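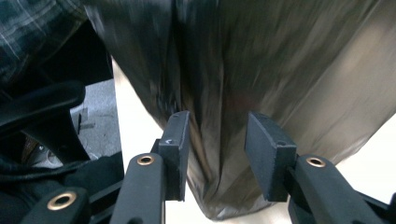 23/04/2026

Home late, tea gone cold beside me and I haven't the heart to get up and make another, so I'll write this while it's fresh and then go to bed and hopefully not dream about bags.

It was bags all morning. I do like the hand gripper, even on a day like this one. You squeeze, the two fingers come together, and after a few weeks of it you stop thinking of them as fingers on a tool and start reaching for your cup with them (I have done this, and there is still a mark on the Stillell folder). The silvery bags are the worst of the lot to work with. They slither. You think you've a good fold between the pads, you lift, and the fold lets itself out from the middle like a sock coming off in a wellington, and there's nothing for it but to go back and start again. I'd got into a decent rhythm by the tea break, pinch low, gather, lift slowly, lay it over. The shiny plastic throws the light about so much that half the time I go by feel.

Anyway, the bags aren't what I sat down to write about, or not those ones.

After lunch we ran the arm on the same job in the cage next door, the arm being the one Rultard serviced in October and which has behaved itself beautifully ever since. I was on the button. I don't mind being on the button, it's a sit-down job, and I'd brought my flask through. The first 41 lifts were lovely, I mean really lovely, I felt quite proud of it, seeing it go in low and gather up the plastic before lifting, just as I'd been doing by hand. It even has my little pause at the top! I hadn't noticed I paused until I saw a machine do it.

Then on the next one the bag opened as it went up and a length of it blew back, I think from the fan, and laid itself over the wrist joint. The arm carried on. It turned to set the bag down and the turn took the plastic round with it, and round again, and what had been a loose flap was suddenly a rope with the weight of the whole bag on it, and the edge of the tray was caught up in the other end. The tray began to slide. I pressed the button.

And it didn't stop.

I've gone over this all evening and I want to be fair about it. I pressed it, I felt it go down, and the arm kept turning. I pressed it again, much harder, with the heel of my hand, and that time everything dropped dead as it should. Between the one press and the other was 2 seconds by the log. I'd have sworn on my mother's life it was half a minute. The tray went off the side and hit the floor with a bang that brought people in from the far office, one of them with a sandwich still in hand, and I remember being very worried about the sandwich for some reason and telling them to mind the floor.

Not a soul was inside the cage, thank heaven, and the gate was shut and latched. I keep coming back to that. Last week I'd been leaning in at the gate between lifts to straighten the pile, with the arm held on pause, and it was only because I'd had a gentle telling-off over it that I wasn't doing it today. I was a bit huffy about that telling-off, I'm ashamed to say. I wrote a whole huffy paragraph in here. I've just turned back and read it and gone pink.

We put the tape up and switched off at the wall and I wrote my account at once before talking it over with anybody, as the sheet tells you to. Then I rang Zotport, where the button box came from, and got a patient person on the line who had me read out the little plate on the underside and asked whether the box had ever been dropped. Well. I said not that I knew of, which is true, but it lives on a hook at the height of everyone's hip and I can't promise it hasn't had a knock. They'd like it back to open up. Their first idea is that the button is catching on its collar, so it feels pressed before it is properly down, and when we tried it with everything dead and a meter on it, that's just what it seemed to do. Five presses done gently, and the circuit stayed closed on two of them. I felt sick looking at that meter. We test it every morning, you see, and every morning we test it with a great cheerful thump.

So that's the first thing, and I've asked for the morning check to be changed to a light press as well as a hard one, with a line for each on the sheet. The second thing is the winding. The arm had no notion anything was amiss. It watches its fingers for how hard they're pulling but it doesn't feel much of anything at the wrist, so a bag round the wrist is no different to it from fresh air. There was some talk of putting a smooth sleeve over the joint, and some of lowering the limit on the turn, and a fair amount of talk about the fan, which I have never liked. I'd turn the fan off tomorrow if it were up to me and we could all be too warm together.

I did wonder, on the bus, whether it's partly my doing. By hand I never lift a bag that has opened. I feel it going and let go and start over, and we've been throwing those goes away as spoiled. So the arm has only ever had the good ones to learn from and hasn't a clue what letting go is for. I said this on the phone later on and there was a silence and then I was asked to write it down properly, so I think it may not be daft. I'd like to keep the spoiled ones from now on, and perhaps do a batch on purpose, opening the bag and letting it slip and backing away from it. It'll feel very silly, being bad at something deliberately after so long trying to be good at it.

The arm stays off until the box comes back or a new one turns up. Brandão have offered us the loan of theirs, which is kind, though it has a different plug and will need an adaptor, and I'm not sure I fancy an adaptor on a stop button just now. I'd sooner wait.

My hand is sore where I hit it. There's a proper bruise coming up below the thumb. I've had a bag of peas on it through the news and now the peas have gone soft, so I suppose that's tomorrow's tea decided. Must remember to take the box to the post before ten, and to bring the flask home, I've left it on the floor by the cage.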